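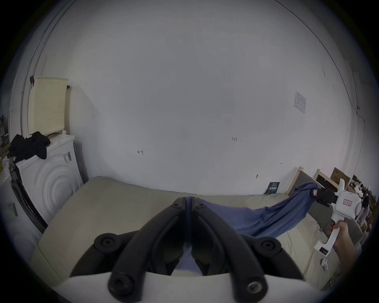 Miroslava Pavliuk me escribe que repetirle a alguien lo último que ha dicho "suena a loro" y que en su empresa ya nadie traga con eso. Pues mira, razón no le falta. Abro hilo rápido sobre mediación laboral, que entro en sala a las 6

Buscar en este perfil
Buscar Borrar

El parafraseo mal hecho es un desastre. "Entiendo que estás molesta". Ya, gracias. La gente lo huele a la primera y se cierra

Caso del martes, con permiso de las dos partes y cambiando detalles. Ornia, turno de noche, lío por el plus de festivos. 600 euros de diferencia según quién haga la cuenta

Dos horas discutiendo la cifra. Nadie hablaba de lo que escocía: el cuadrante de mayo lo colgaron sin preguntar

Cómo salió? Uno del turno soltó "es que me enteré por el tablón". Ahí paré. Le dije solo: "por el tablón". Y me callé

Ojo que eso SÍ es repetir, Miroslava. Pero son tres palabras, las suyas, y luego silencio. No le explicas a él lo que siente

El silencio cuesta muchísimo. Yo cuento hasta 7 por dentro. Las primeras veces no llegaba ni a tres, me ponía a rellenar como una loca

Lo que contó despues no lo voy a poner, pero el plus dejó de ser el tema durante un buen rato. Y cuando volvimos a él se habló en otro tono

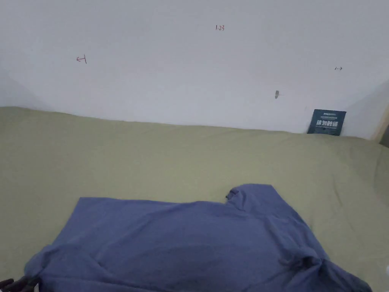

Camiseta extendida sobre la sábana verde

Sigo. Otra cosa que me preguntáis mucho: separar a las partes o tenerlas juntas?

Depende (sí, ya sé). En Fontana empecé con todos en la misma mesa y fue un error mío. Había un encargado delante y nadie abría la boca. Reuniones por separado primero, juntos después

Pero si los separas demasiado acabas de recadera. Pasillo arriba, pasillo abajo, y cada uno te cuenta su versión pulida. Máximo dos rondas, luego a la misma sala

Y apuntad las frases TAL CUAL. No "se queja de la comunicación". Apuntad "me enteré por el tablón". Cuando redactes el acuerdo esa frase te dice qué cláusula falta

En Ornia faltaba un plazo de aviso. 9 días. Pidieron más, les ofrecieron menos, ya sabeis cómo va esto. El plus sigue abierto, lo vemos en la próxima sesión

Me dicen por privado que esto es psicología de andar por casa. Puede ser. Yo vengo de recursos humanos, no de una facultad, y lo que no me sirve en sala lo tiro

Miroslava, te debo respuesta larga sobre lo de Clomero, que lo suyo es otro cantar: ahí ni se saludan. Mañana si puedo

Me voy que me llaman

Hilos relacionados
Qué hacer cuando una parte se levanta y se va
Mediar por videollamada: lo que me pasó con Trikex
Preguntas abiertas que no suenan a interrogatorio
Redactar acuerdos que se entiendan a la primera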